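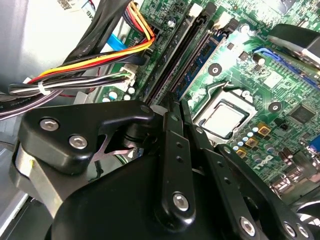
# Chapter 4: Main Memory and the Cost of Waiting

A processor can work only on what it can reach. Chapter 3 treated the processor as if every instruction and every number were ready the moment it was called for. This chapter drops that assumption. It describes how data is held outside the processor, how long it takes to fetch, and how a designer can estimate the time lost in fetching it.

## 4.1 Terms

**Main memory** is the store that holds running programs and the data they use. It loses its contents when power is removed. **Storage** refers to disks and similar devices, which keep their contents without power. **Latency** is the delay between a request and the arrival of the first item. **Bandwidth** is the amount of data delivered per unit of time once delivery has begun.

Latency and bandwidth are separate quantities. Adding a second path to memory can raise bandwidth and leave latency unchanged. Students who confuse the two will reach wrong answers in Section 4.3.

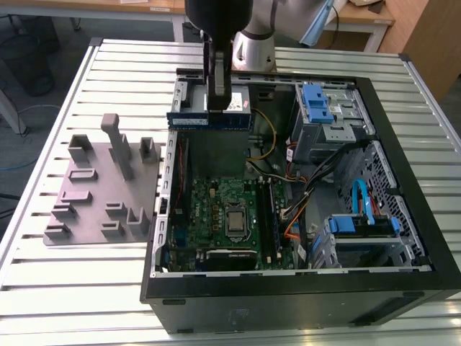

Main memory is usually built from dynamic cells, each of which stores one bit as a small electric charge. The charge leaks and must be rewritten at fixed intervals, a process called refresh. A single chip holds many cells arranged in rows and columns, and several chips are mounted together on a narrow board called a module. The long blue part with the row of small dark chips, near the silver power supply, has the general form of a memory module. In most designs the chips on a module respond together, each supplying a share of the bits in one transfer.

## 4.2 A Working Case: The Lellitz Ledger

The examples in this chapter use one program, a billing ledger written for the water office at Gistville. Omolara Yusuf and Maricruz Quezada measured its behavior over a single Friday run. The ledger holds 2,328 account records. Each record is read once in account order and then a second time in street order.

The first pass was fast. Neighboring records were stored side by side, so one fetch from memory often brought in data that the next step needed. The second pass did the same arithmetic on the same records and took around 3 times as long. Street order scattered the requests across memory, and the processor spent most of the added time idle.

The Yusuf ratio, used in the exercises, is the time of the scattered pass divided by the time of the ordered pass. A ratio near one means that record order has little effect on running time.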